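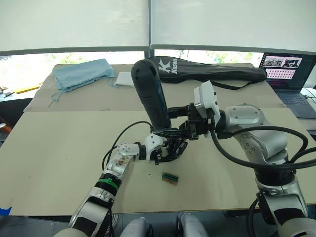

Ayana Workneh disagrees with teams that script the exchange as one motion: treat it as two grasps with a pause between them, and log both.

Student Projects > Two-Arm Tasks > Driver Handover

Handing over and seating a screwdriver with two arms

April - Hawi Negash, Hirkedell Robotics Club

This page covers the second exercise of the Joralstead project. One end effector presents a cylindrical tool, the other takes it, and the driver is lowered onto a fastener. Students should have finished the single-arm pick exercise first.

1. Before power-on

Clear the space between the arms. Check that both wrist cables have slack through the full range of the move. A cable that goes tight at full reach will pull the wrist off its path before any fault is raised. Run each arm through the path alone at 15 percent speed, then both together at the same speed. Keep one hand on the stop button during the paired run.

Put the part on the table within reach of both arms and note its position in the run sheet. Do not move it between trials unless the trial is about moving it.

2. The first grasp

Close the parallel gripper on the body of the tool, clear of the switch and the collar. Set the width by hand the first time: jog the fingers in until the tool no longer turns under light finger pressure, read the value, and save it as the hold width. A driver with a rubber panel on one side holds differently depending on which way the panel faces. Pick one orientation and write it down.

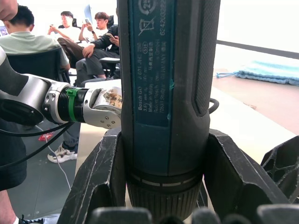 Bosch GO upright between the gripper fingers; second arm approaching from the left.

Lift 30 mm and hold for a count of five. If the tool tilts, go back and save a new hold width. Do not correct the tilt with the wrist. The correction will be wrong on the next run, and the handover depends on the tool axis being where the script expects it.

3. The exchange

Bring the second end effector in from below or from the side, never across the top of the tool. The order is:

- approach to the pre-grasp pose and stop
- close the receiving fingers to contact
- wait 2,000 ms
- open the giving fingers
- wait again, then retreat the giving arm in a straight line

The wait is long on purpose. Teams shorten it later, after ten clean runs in a row. With the multi-fingered hand, close the thumb last - closing it first pushes the tool out of line.

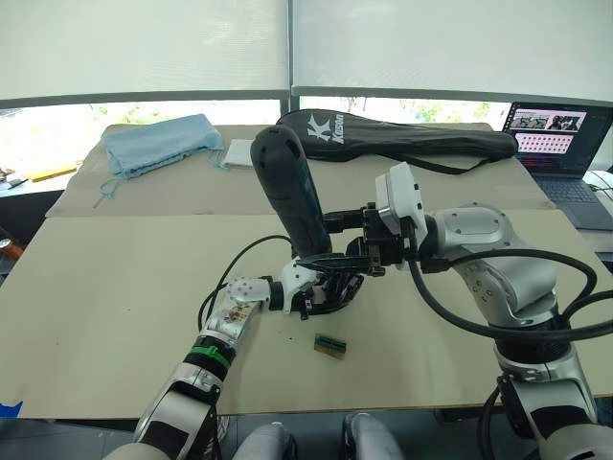
If both sides are still closed when the giving arm starts to retreat, the arms will pull against each other. The usual cause is a missing gripper-state check. Add one before the retreat and have the script stop if it fails. A timer does not replace the check.

4. Lowering onto the fastener

Move the driver above the fastener first, then descend on the vertical axis only. Use the wrist camera for the last stretch. The head camera sees the tool well, but the tip is often hidden behind the fingers. Slow the descent near the part and stop on contact force, with the height limit as a backup. 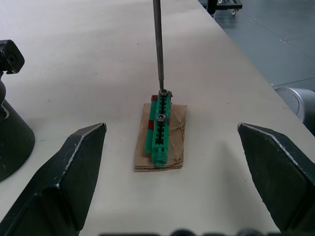 Check alignment from a second direction before turning anything. A tip that looks centered from one side can be off along the line of sight. If the part tips or slides, back straight up and reset it by hand with the arms stopped.

5. Logging

Record both wrist streams, the head stream and the gripper states. Stop a log at 3,000 entries and start a new one; the Nerton viewer gets slow with longer files. Name each file with the team, the exercise and the trial number. Failed trials are kept and marked with the step at which they failed.

Exercise three, in the Shiferaw folder, uses the same poses with the arms swapped.

Contact: Hirkedell Robotics Club, projects desk | © Hirkedell Robotics Club | Back to top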